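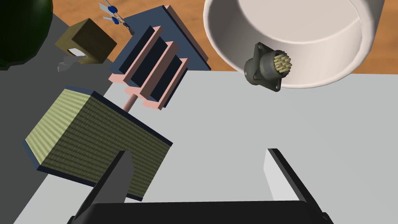
About Partington Cooking School

Partington Cooking School teaches home cooking to adults and teenagers in small classes. We opened in a former bakery on Skillau Street with one stove and a borrowed set of pans. The bakery's old proofing room is now our pantry, and the front counter is where you check in.

The school was started by Gillespie Leckie, who cooked in hotel kitchens before moving into teaching. Gillespie still leads the Basics course every term and writes most of the recipe sheets. The other instructors come from restaurants, school cafeterias and catering. All of them hold a current food handler's card.

What we teach

Basics is our longest course and the one most people take first. It runs for eight evenings and covers knife work, stocks and soups, eggs, rice and beans, roasting, pan sauces and simple bread. You cook a full meal at each class and eat it there. Leftovers go home with you, so please bring a container with a tight lid.

Short courses change each term. Recent ones have included pie crust, weeknight fish, pickling, cooking for one, and a two-evening class on dried beans that we expect to repeat in February. Teen classes meet in the afternoon and are open to ages 13 to 17. A parent or guardian has to sign the form but does not need to stay.

We do not offer professional certification. Students who want to work in restaurants are welcome to ask us about programs elsewhere.

Our kitchens

We have two teaching kitchens. The Odimari Room has gas ranges and is used for Basics and most short courses. The Citard Room is smaller, has electric ranges and lower counters, and can be entered without steps from the parking lot. Any course can be moved there on request if you tell us when you register.

Aprons, knives and towels are provided. Wear closed shoes and tie back long hair. Lockers are in the hall and take your own padlock.

Fees and financial help

Basics costs $500, including all ingredients. Single-evening classes are $105. We keep two free places in every Basics course for people who could not otherwise attend. To ask for one, fill out the short form at the front counter. We do not ask for proof of income.

Refunds are given in full up to a week before the first class. After that we can move you to a later course once.

Allergies

Our kitchens use wheat, nuts, eggs, milk, fish and shellfish. We can change many recipes, but we cannot promise that any dish is free of traces. Please list allergies on your registration form and remind your instructor at the first class.

Visiting us

Partington Cooking School
171 Skillau Street

The office is open from noon to 6 pm on class days. Parking is behind the building. The street door is locked once evening classes begin, so ring the bell if you are running late.

Page last updated 10/10/2018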